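Ralla (student robotics club)

Ralla is a student robotics club that teaches machines to tidy up after people. I joined in my second year and I've been asked to write its entry, so this is partly history and partly me going on about it. The other entries on this site are much drier — sorry in advance!

Origins

The club was started by Veerle Verschueren and Liviu Manole, who had both dropped out of a line-following competition in the same month and were fed up with black tape. They wanted a task that anyone's gran would understand. Clearing a table was the first idea they wrote down and we've never really moved off it. The name doesn't stand for anything. Liviu liked how it sounded, and by the time anyone objected it was on the bank account.

There were six members in the first year. We're at 11 now, which is plenty for the room we've got (a former print store with one radiator).

How we work

Most of our time goes on demonstrations. One of us takes the hand-held gripper and does the job the way we'd like the arm to do it later, slowly, with the camera on the tool recording the lot. Then the next person has a go, because everybody reaches for a bottle differently and you want all of those differences in the pile. Jolán Bakos is our best demonstrator by miles. She never snatches. I snatch constantly, and a good few of my early runs ended up in the folder marked "Gulik", where we put anything not fit for training.

We do it in living rooms, mainly. The club room is too bare and an arm that has only known a bare room falls to pieces the first time it meets a sofa.
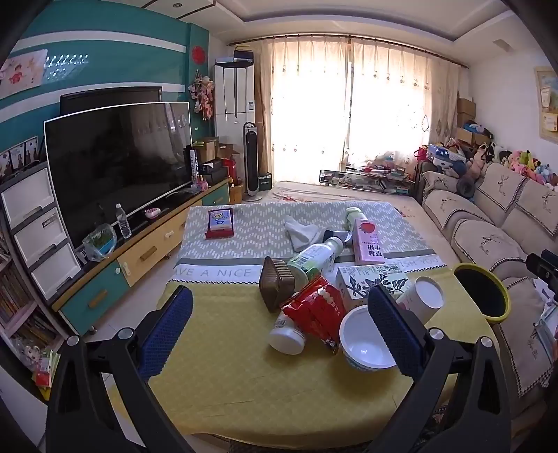
A set is a group of things put down together and cleared one at a time. The rule is 60 sets per home before we move on, with the things shuffled between every one. Bowls are the hardest. You have to take them by the rim, and if the jaws come in at a slant the whole thing skates away from you. Snack bags are nearly as bad, as they crumple and the model loses track of where the edge was. Cartons are lovely. Lying-down bottles are fine until they roll, and then you're chasing one across a tablecloth with your tongue between your teeth.

Cloths with writing or strong patterns on them are worth having too — our first model was thrown completely by stripes and kept trying to pick them up.

The Prikon

Once a year, in February, we enter the Prikon, a clearing contest between student clubs. Each team gets a table it hasn't met before and is marked out of 100, with points off for drops and for anything put down upside down. Our best result was third. Chiriac, the club from across the river, have won it more often than anyone and are annoyingly nice about it.

Lăcrămioara Surdu runs our practice rounds in the weeks before. She sets the tables herself and she's merciless, all shiny lids and things leaning on other things.

Joining

New members are welcome at any point in the year and don't need to know any programming. Valentin Furtună looks after beginners and will have you holding the gripper on your first evening. Bring a jumper.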